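The Fitted Sheet Problem: Corner Retention and Surface Wrinkling in Domestic Bed Making

Project report, Household Systems module
Group members: Réka Vincze, Aurelio Cárdenas, Maxine Pirihi
Supervisor: Hülya Keskin

1. Introduction

Our first proposal was for a folding drying rack. It was rejected for being "done to death," and in the week that followed the three of us had an argument about whether a fitted sheet can be put on properly by one person. Aurelio said yes. Réka said she had never seen him do it. This report is the result.

The literature on the subject is thin. There is a good deal written about folding a fitted sheet, a skill none of us has or expects to acquire, and not much about what happens to the sheet once it is on the bed. We set out to answer two questions. Does the order in which the corners are fitted affect how well they stay put? And where do the wrinkles come from, given that everyone involved believes they have smoothed the sheet?

2. Materials

We used 2 fitted sheets, both light grey, both washed before the trials began. Sheet A was a Lenerum with elastic all the way around. Sheet B was a Tivano with elastic at the corners only, bought by Maxine on the grounds that it was cheaper. The mattress was a Plalloda and came with the room, which Gülizar Sezer kindly let us use in the evenings after she had been assured that we would not be sleeping in it.

Other equipment: a tape measure, masking tape, a notebook and a stopwatch app. Pillows and blankets were left out of the study entirely. We had enough problems.

3. Method

One person made the bed per trial, starting from a bare mattress. Two fitting orders were compared. In the "around the block" order, the corners were done one after another in a single direction. In the "diagonal" order, the second corner was always the one opposite the first. Once all four corners were on, the person was allowed one pass of smoothing with the flat of the hand. A second pass was forbidden, although Réka was caught at it more than once and those trials were thrown out.

After smoothing we pressed down on the middle of the mattress with both hands to imitate somebody sitting on it, then checked the corners and scored the wrinkles from 0 (hotel) to 5 (Aurelio's own bed, used as the reference standard with his permission).

We ran 89 valid trials between October and December.
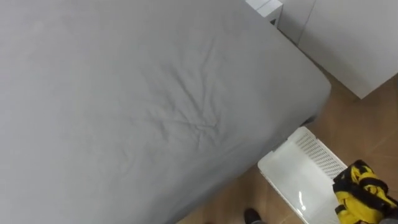 Figure 1. Light grey fitted sheet on the mattress. Creases are grouped near the middle; most of the remaining surface is fairly taut.

4. Results

The diagonal order was better at keeping corners on, and the difference was larger for Sheet B. With Sheet A it hardly mattered what we did. The elastic took care of it and made us feel unnecessary.

Wrinkles were another matter. We had expected them along the sides, where the sheet is pulled hardest. Figure 1 shows the kind of pattern we ended up calling "the star": shallow folds near the middle of the bed, running outward in several directions, with the rounded corner at the far end looking perfectly respectable. A bed like this scored a 2. Maxine argued for a 1 and was outvoted.

Scores also depended on who was scoring. Each of us rated our own beds more kindly than the other two did, so from the midpoint of the project the person who made the bed had to wait in the hallway.

5. Discussion

Our best explanation for the star is that the smoothing hand pushes spare fabric ahead of it and the press test gathers it up again. We cannot separate the two effects with the data we have, because it did not occur to us to score the sheet before pressing until there were no evenings left. Dr. Keskin raised this in our interim review and we wrote it down carefully and then forgot.

The wrinkle scale is also weak at the low end. Nothing ever scored 0.

6. Further work

A repeat study should score before and after pressing, include a deeper mattress, and test two people working from opposite sides. Réka would also like it recorded that Aurelio can put on a fitted sheet by himself. It takes him a while.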